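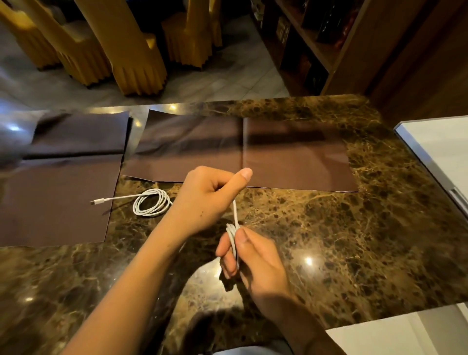
The summer film program took up most of our April meeting, and I'm writing these minutes up from my own scribbles, so shout if I got you wrong! Present were Jinlong Dai, Areti Galanis, Anselmo Vidal, Rimantas Toom and me (Kęstutis Raudsepp, taking notes again). We agreed to keep the outdoor screenings in the Baidoo lot and open with a comedy. We also agreed that small stuff gets packed properly after each show, and a white cable wound around two fingers into a short bundle is plenty neat for me. Please no more knots in the snack box.

Next was the projector. Areti had the Arnoson quote with her and it came to $2,995, and there was a bit of a silence after she read it out. We have $900 in the equipment fund. Rimantas wants to rent again for one more year and I'm with him, but Anselmo thinks renting is money down the drain and he said so twice. Vote was three to two for renting. Areti will call the shop and get dates held.
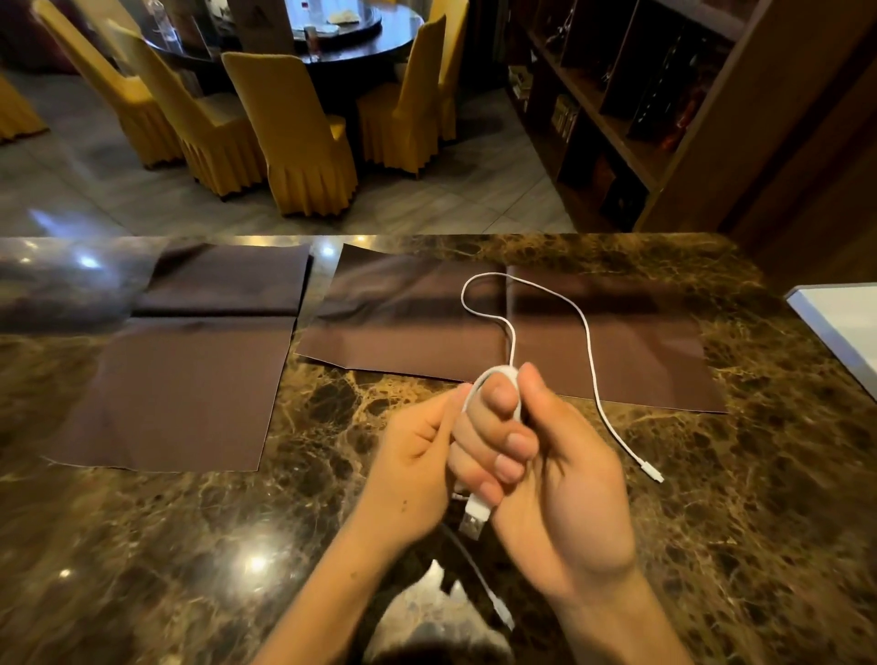 Last changed May 18, 2019 (fixed the vote, added Jinlong's bit on parking)

Parking! We went around on this for ages. The Skikach bakery will let people use their side lot after closing as long as the delivery gate stays clear. Jinlong is making a sign, a big one, and he'll walk over to thank them with a couple of free passes.

Flyers: 300 copies, one color, same printer as last year. I liked the yellow paper, Rimantas couldn't read it under the streetlights, so we're going with white. Areti still needs the titles from all of us, and mine is late, sorry.

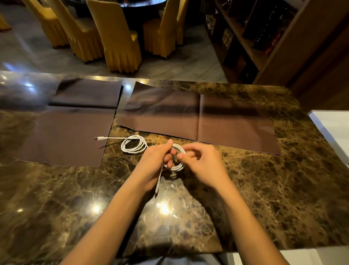
White cable, partly coiled, on the marble.

Then the rain plan, which I'd hoped would be quick. Nullari Hall is open to having us on short notice but wants us out early, and the long western would run right past that. We could start before dark indoors, obviously, and I wrote that down as the plan for now. 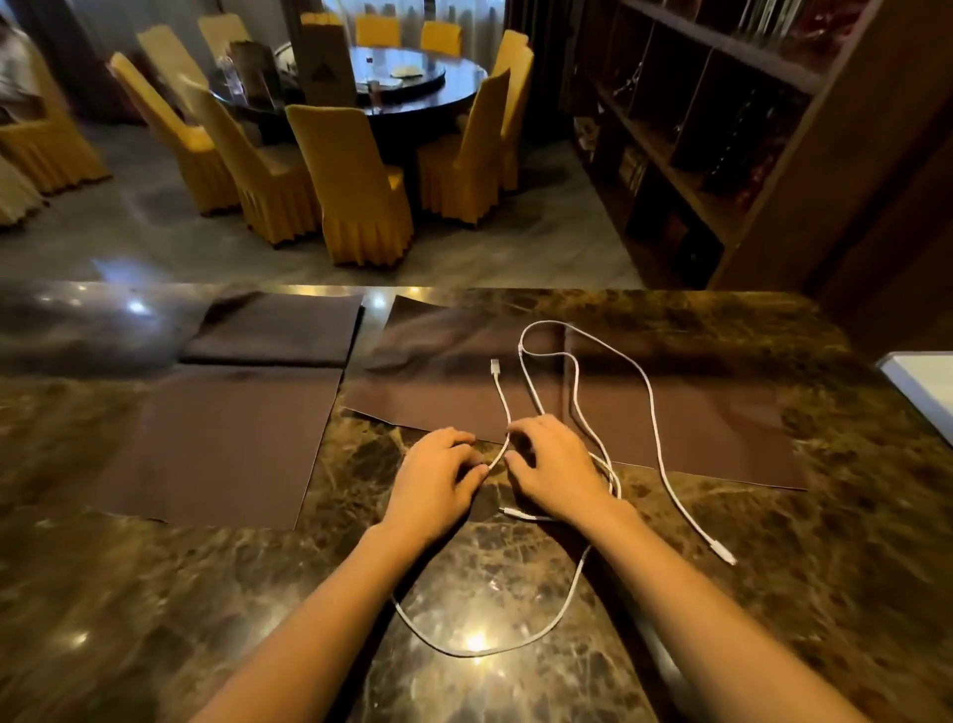 Anselmo Vidal: I'd still swap the western for something shorter. If it rains we'll be asking families to show up right at dinner time, and half of them won't come.

Fair point, and I've put it on the list for next time along with blankets, the popcorn salt question and who has the spare key. We broke up after the last of Areti's lemon bars.

Film Club > Meetings > Minutes > April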